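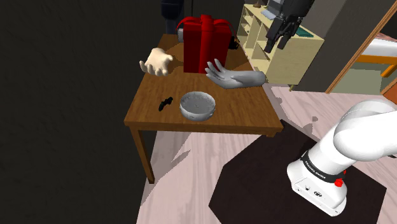

Figure 5. Tabletop layout in the simulator: gift box, bowl, arm and two-fingered gripper.

2.3 Planning the purchase

Complete this section before you request a quote. Balogh cells are built to order, and changes after April are billed as a new order.

1. Open the Onent planner and load the room template closest to your own. Enter the real table height and the distance from the arm base to the table edge.

2. Place the largest item you expect to handle on the far half of the table. A tall box is a better test than a bowl. Check that the gripper can come down behind it.

3. Run the reach check. Write down every item marked out of range.

4. Fill in the budget sheet. List the arm, gripper, table, mounting and floor work on separate lines. Add 20 percent for spares and shipping.

5. Add the planner license. A seat costs $359 a year and covers one workstation. Hand models are included in the seat price.

6. Send the sheet and the saved layout to Ilona Jakab at the Pullmont office. Quotes take almost 19 working days.

Note: Rugs, shelving and door frames in the template are scenery. They do not appear on the quote. If your own room has shelving near the arm, measure it and enter it as an obstacle.

Caution: The planner does not calculate floor load. Have the floor checked before you order a base.

Caution: Do not order a gripper from the reach check alone. Grip force has to be tested on your own items at the Moketau test bench. Bookings go through Gyula Gulyás.

If the budget covers only part of the list, buy the arm and mounting first. Tables can be added later under the same order number.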